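September
By the Wornwood set-up desk

4. Showing it how to fold

Right, you've charged the grippers and paired them, so now comes the bit I like best. You're going to do the job with your own two hands while Wornwood records it, and later the arms will have a go at copying you. Clothes are a good place to start (nothing breaks!), so I've written this section around a jacket on a bed.

1. Lay one garment out flat with the sleeves away from the body. Leave the rest of your pile wherever it is.

2. Pick up both grippers and wait until each one buzzes. If only one buzzes, put them both down and start again, or you'll record half a fold.

3. Press the left-hand button once to start a take. The right-hand button bins it, and I use that one a lot.

4. Close the fingers on the cloth before you move anything. Squeeze gently. You want to pinch the fabric, and the mattress underneath doesn't need to be involved.
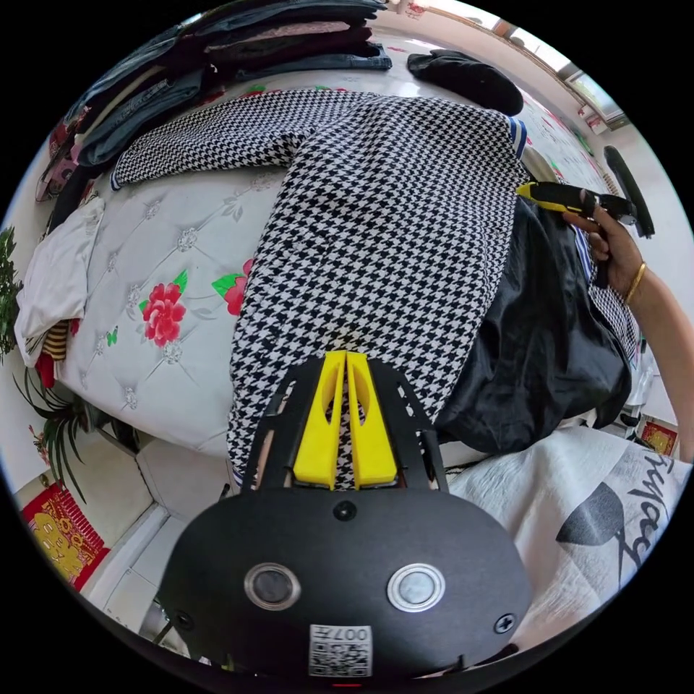
Grip is where most people's first takes go wrong, mine included. I used to grab a great fistful of cloth and haul it over, and the playback was dreadful: the arm did just the same and dragged the whole jacket off with it. Go in with the tips. With a bold check like the houndstooth it's easy to see on playback where the fingers are pressing, and I'd pick something patterned for your first few goes. Black satin is a pig by comparison, all shine and no landmarks, so save that for when you've got the hang of it. Bring the second gripper in from the side and let it point at the cloth before it closes, so the two don't knock together.

5. Fold one sleeve in, then the other, then bring the hem up to the collar. Same order every time, please. Prusorent learns the order as well as the movement, and if you swap about it dithers.

6. Open both grippers, lift them clear and count 2 seconds before you press stop.

Note: I got a decent jacket fold out of 44 takes. Your first dozen will feel clumsy and you should keep them anyway, unless you dropped something.

Note: if the strap on your gripper hangs in front of your hand, flick it back over your wrist before the take.

Caution: keep your fingers out from between the yellow ones. They don't close hard but they do nip.

Caution: error 459 means the unit has lost track of where it is. Stop, hold it still, and wait for the buzz. Don't carry on folding and hope, I've tried.

When you're happy with your takes, go on to section 5 and send them to the arms.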